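2019年3月5日更新

# 丸まった紙を広げる作業の記録　Jallo 写真ページ

Stavdale研究所の Jallo では、人の手の動きからロボットに紙の扱いを教える方法を研究しています。対象は、巻いて保管された大きな印刷物です。巻きぐせのついた紙は、手を離すと元の形に戻ろうとします。このため、位置だけを覚えさせたロボットは、一度うまく広げても、次の紙で失敗することがよくあります。

私たちの方法では、作業を「つかむ」「ほどく」「押さえる」の段階に分けて、段階が変わる瞬間を手の姿勢から推定します。推定の結果は、双腕ロボット Oso の制御に使います。詳しい式は論文の原稿に書きましたので、このページには写真と短い説明だけをのせます。専門の言葉はなるべく少なくしました。

## つかむ

作業者は黒い手袋をつけて、両手にVRコントローラーを持ちます。机の上で、右手の指は世界地図が印刷された筒の下の部分を囲んでいます。左手は指を開いています。この段階では、筒を強くにぎる必要はありません。倒れない程度に支えることが、次の段階の準備になります。
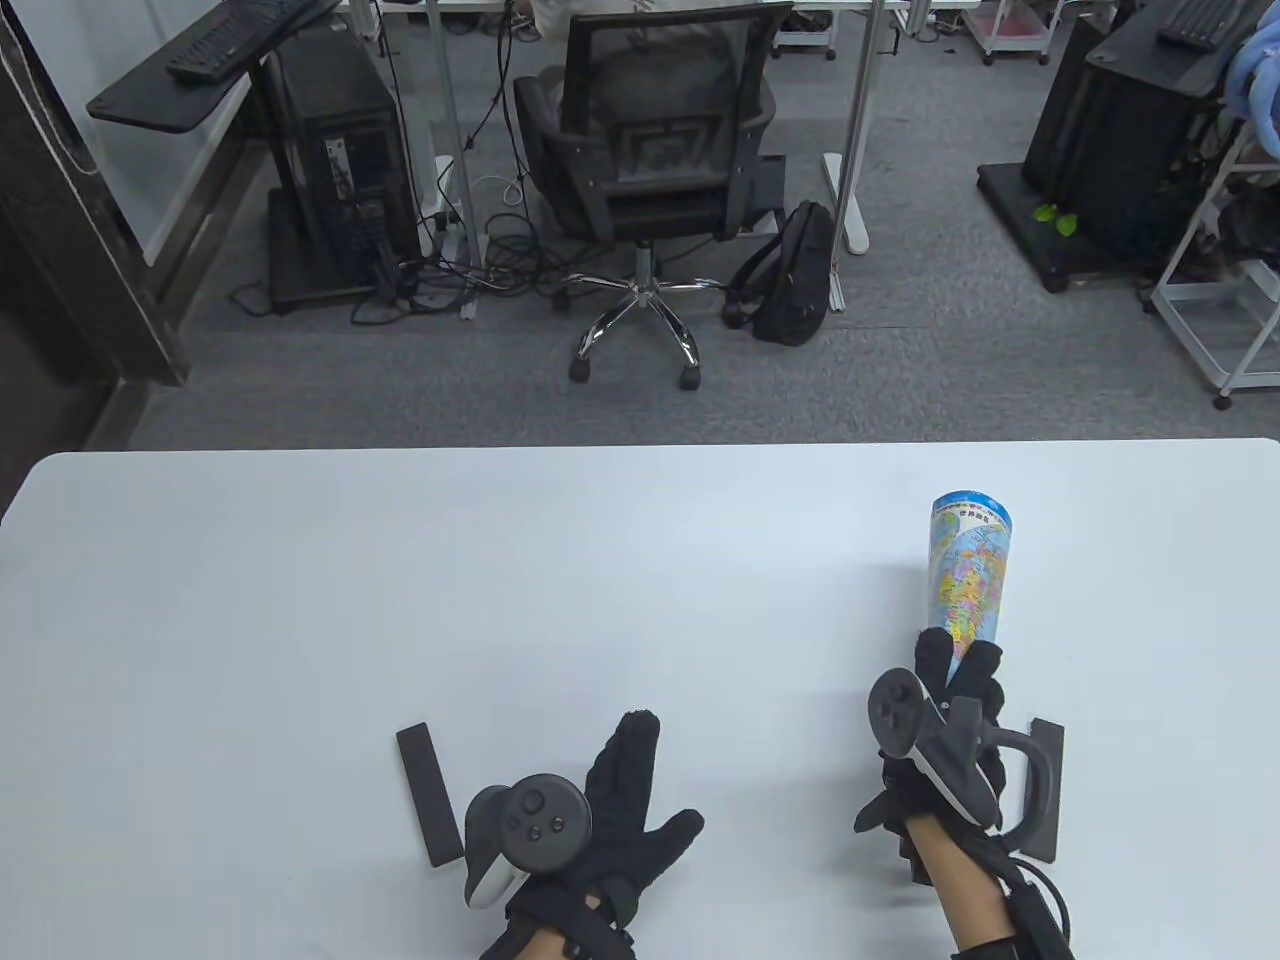 コントローラーを持ったままでは指が自由に動かないので、普段の人の作業とは違うデータになるのではないか、という質問を前回の公開のあとにいただきました。手袋の感触も作業に影響するはずだから、素手のデータとも比べてほしい、という希望も書いてありました。

ご指摘のとおりだと思います。コントローラーを持つと、小指と薬指の動きは特に少なくなります。ただし、Oso の手には細かい指がありません。私たちがほしい情報は、手首の向きと、紙に近づく速さと、力を入れる時期です。この範囲では、指が少し不自由でも学習に使えると考えています。素手との比較は、まだ行っていません。8月の実験に入れる予定です。

## ほどく

机の白い面に、巻いた印刷物が横になっています。そのすぐ近くに、黒い編み手袋の太い指があります。端から紙の層がうずまきに見えるので、私たちはこの端を「入口」と呼んでいます。巻いた紙を扱うときは、外側の端を見つけることが最初の問題です。人は紙を少し回して端をさがしますが、ロボットにはこの「少し回す」が難しいです。

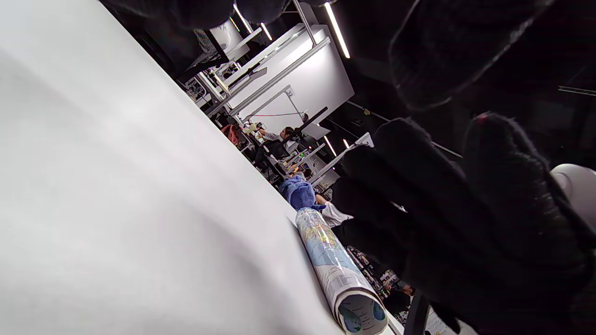
回しすぎると、端が下にかくれてしまいます。足りないと、指の先が紙の上をすべります。そこで、回転の量を前もって決めることをやめました。端の影が現れるまで小さく回し、現れたら止めるという規則に変えました。この規則は Siliņa という名前のプログラムに入っています。最初の版では、印刷の青い線を紙の端とまちがえることが多く、地図の種類を変えるたびに設定を直していました。今の版は線の色を見ないで、明るさの変化の幅だけを見ます。設定を直す回数は減りましたが、照明が暗い日にはまだ弱いです。

集めた記録は、全部で295回分です。1回の制限時間は90秒にしました。制限時間を過ぎた記録も捨てないで、「未完了」の印をつけて残しています。失敗に近い動きの中に、手の直し方がよく出ているからです。人が迷った時間は、ロボットにとって役に立つ情報になります。

参加した作業者は5人です。同じ紙でも、広げ方には個人の差がありました。片手で端を固定して、もう一方の手で遠くへ送る人もいますし、両手を中央から外へ動かす人もいます。平均した動きを Oso に与えると、どちらの方法にもならず、紙が斜めになりました。それで、作業者ごとに分けて学習し、最後に一つの動きを選ぶようにしました。選び方は、今のところ紙の傾きが一番小さいものを取るという単純な方法です。

## 押さえる

黒い手袋の指が、広がった地図の上に置かれています。紙の縁は少し上にそっていて、平らな机の面から浮いています。指の近くには、青い海と緑の陸地の印刷があります。手の前後の動きよりも、紙の縁がどのくらい持ち上がっているかを見ることが、この段階では大切です。

押さえる力が弱いと紙は戻ります。力が強いと、紙の表面にしわができます。学習では、縁の高さを目標の値として使い、力の値は直接教えませんでした。力のセンサーがない場所でも同じ記録の方法を使いたかったためです。Oso で試したところ、薄い紙では良い結果が出ました。厚い紙では、手を離す時期が早すぎる傾向があります。
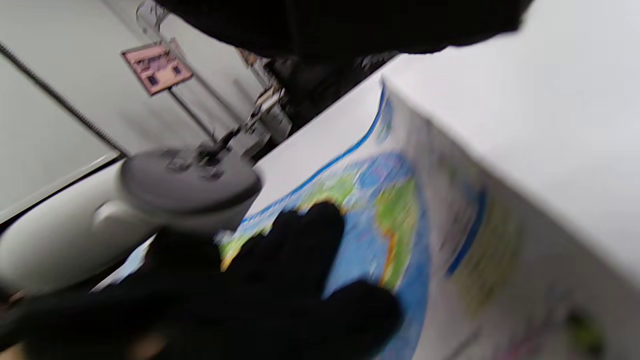
## まだ解決していないこと

- 手が紙の縁をかくすと、縁の高さの推定が止まります。今は直前の値をそのまま使っています。
- 光る表面の紙では、照明の反射を縁とまちがえることがあります。
- 段階の境目を人が確認する作業に、長い時間がかかります。確認用の画面を作り直しています。
- 連続で5回成功することを合格の条件にしていますが、厚い紙ではまだ合格していません。

## 記録の利用について

手の姿勢の記録は、研究の目的であれば利用できます。希望される方は、使う予定の内容を書いて、Jallo の連絡窓口へお送りください。筒から紙を取り出す部分だけ、または押さえる部分だけの利用もできます。段階の名前は日本語と英語の両方でつけてありますが、古い記録には英語の名前しかないものがあります。順番に直しています。

日本語の表現にまちがいがありましたら、あわせて教えてください。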